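Triltex launches hand-held gripper kit for teaching robots household jobs

KORNVILLE, June – I'm Markos Karras, I run the product side at Triltex, and I'm really chuffed to say that our Hallton kit goes on sale this month!

The kit is a pair of grippers you hold yourself, one in each hand (so 2 grippers to a box), with a camera on board. You do the job the way you'd do it at home, the camera records it, and the recording is what your robot learns from later. We wanted something you could carry into an ordinary room and just get on with, and I think we've cracked it.
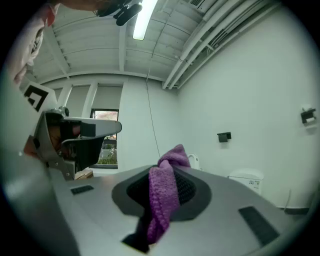 The Hallton grippers at work with a purple knitted cloth. The left one shows its square black-and-white marker.

Cloth is my favourite test, I'll admit. It bunches, it twists, it never lies the same way twice, and that's why we went through 113 versions of the finger pads before I'd sign one off (my colleagues at Athanasiadis, who make our mouldings, were very patient with me).

The kit costs £984, with the charger and a carry case included, and the first 100 orders get a spare set of fingers thrown in. If you'd like a go before you buy, come and see us at the Kornville workshop any Saturday – bring a jumper or a tea towel and we'll put a pair in your hands!

Press contact: Markos Karras, Triltex, Kornville. Review kits available on request.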